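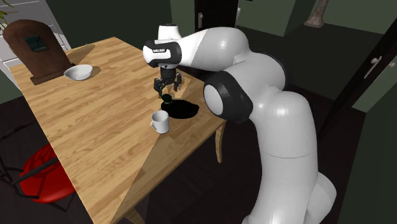 Re: [brundale-woodfinish] Oil vs. film finish for kitchen tables

On the list, a member from Mudgway wrote:

> I stripped my table in November and put on 6 coats of straight tung oil, a day
> between each. The man at the shop said oil "feeds" the wood and that a film
> finish will always peel in the end. So far it looks wonderful. Is there any
> reason to use anything else on a table that gets eaten at? I also want to do
> my mother's, which has the old shiny stuff on it and is going white near one
> end.

I'd be careful with anything that shop tells you. Wood in a table is dead and doesn't eat. Oil soaks in a little way, hardens a bit if you're patient, and slows water down for a while. I have heard the "feeding" line in three different stores and each time the person saying it was standing next to a shelf of oil.

A day between coats is also too quick for straight tung oil, at least in any house I've lived in. It may look dry. Put a folded white rag on it under a stack of books overnight and see what the rag looks like in the morning. If it comes up yellow, stop adding coats and leave the thing alone for a couple of weeks.

As for film finishes always peeling, mine hasn't. I did our table at the Raverside house with a wiping varnish, thinned by half for the first coat, and it has had 12 years of homework and spilled soup. One dull patch where the bread board lives. The ones I've seen peel were put on thick over wax or over a surface that somebody swore was clean.

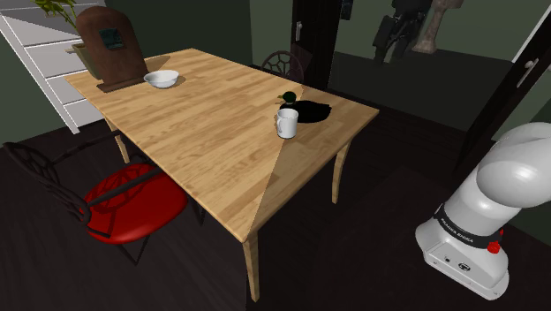 Color is the other thing people blame on the finish when they should be looking at the window. Boards in a glued-up top never match to begin with, and then daylight works on them unevenly for years. Check a table with the shade up and with it down before you decide a patch needs fixing. A top made of strips in tan, honey and pale brown, like the one here, can look perfectly good along most of its length and a flat dull brown at one end, and in this case the dull part is a shadow lying across the wood. I have known people to sand for that. I nearly did it myself once, with the sander plugged in.

On your mother's table, going white near one end sounds like moisture under the finish, but I wouldn't swear to it from an email. Before you strip anything, wipe a hidden spot underneath with a little denatured alcohol on a swab. If it goes sticky, it's probably shellac, and you can likely fix the haze without taking the whole top off. If nothing happens, it could be lacquer or varnish, and you'll need lacquer thinner to tell those apart. Open a window for that one.

Somebody will now bring up Stalluleck. I tried it. It's a decent hard wax finish at a silly price, and the claim on the can that one coat is enough was not true on my test board, which I sanded to 200 or so and wiped down properly. Two coats were fine. Coffee still left a ring when I let it sit.

What did you sand to before the first coat, and did you wipe off the extra each time? You didn't say, and it matters more than which can you bought.

Also please lay your oily rags out flat outdoors to dry - don't ball them up in the trash.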